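What the Arm Leaves Over
Speaker notes, Tuesday session, 2:30 p.m. slot 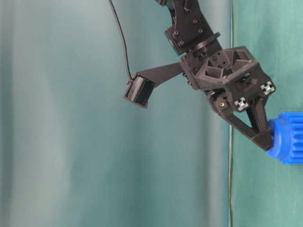 It's only the boring part of the job, so who would miss it? An organizer wrote that in the margin of my draft, and I have decided to open with it. Read it out slowly. Ask for hands from people who agree. Then ask the same people what they do at work between the hard parts.

My position, stated early so people can argue with it: I don't think the arm at the Mowat plant is a disaster, and I don't believe most of what was said to get it bought. I spent a good part of the winter in that building.

Background, keep it short. Mowat packs and checks small plastic parts. Sorkia sold them the cell. Zatbridge did the install and wrote the training. The software that hands out the work is called Tender, and yes, people on the floor have things to say about the name. Wait for the laugh, move on if there isn't one.

The picture is up during this part. Leave it up. Point at the fingertip against the blue piece. Picking up one part and putting it where it goes is the whole pitch. Point at the little camera on its bracket. When we get to who checks whose work, I'll come back to it.

Part one: the numbers on the slide

Sorkia's slide for Mowat had two numbers on it. 421 parts an hour by hand, 459 with the cell. I have no quarrel with either one. I asked how the 421 was taken and was told it was an average over full shifts, with breaks, jams and the talk at shift change all left in. The 459 came from a clean run. Nobody lied. But you can't set those side by side and call the gap a gain.

Say the next bit plainly. When I asked for a full-shift number for the cell, I got a new brochure.

(If someone from a vendor is in the room, they will object here. Let them. Ask for their full-shift number.)

Part two: what the job is now

Before the cell, a person at that station picked up a part, looked at it, felt the edge with a thumb and put it down. Dull work. I did it for a morning and my neck hurt. I won't stand up here and make it sound lovely.

After the cell, there are two people where there used to be a full bench. They fill the feed, clear the stops and answer Tender when it asks a question. Tender asks a lot of questions. The one I wrote down most was "Confirm part OK?" with a yes button bigger than the no button.

One operator told me the old job made her tired and the new one makes her jumpy. Another said he liked it better, his hands had stopped aching, and I should put that in my talk. So it's in my talk. Don't rush past him.

What both of them said is that they can't drift anymore. With the old work you could talk to the person next to you while your hands kept going. Now the next stop could come at any second, and the next person is across the aisle.

Part three: who gets blamed

Back to the camera. At Mowat, camera pictures are used to sort out bad picks. Fine. They are also kept with the time and the operator's log-in. When a bad batch went out in December, the first thing pulled was the list of who had pressed yes. It ran to 67 entries. The settings on the cell had been changed that same week, and that came up much later in the meeting.

I would like people to remember this more than anything about speed. The machine does the picking and a person signs for it. If you sign for something you should get enough time to look at it, and a no button the same size as the yes.

Part four: things to ask before you buy

Skip to this if I'm running late.

Ask for a full-shift number, stops included.
Ask who can change the settings and whether operators get told.
Ask to see the question screen. Press the buttons yourself.
Ask what the training covers. Zatbridge's was mostly on how to restart.
Ask where the people from the old bench went. At Mowat I was told "other areas." I looked for them and found a few on nights.

Closing

Go back to the margin note about the boring part. The boring part was also where new people learned what a bad edge feels like. Mowat still needs someone who knows that, and the people who know it now learned at the bench. I asked the plant office how the next ones will learn. They are looking into it.

Questions. Repeat each one into the mic, the back row couldn't hear last time.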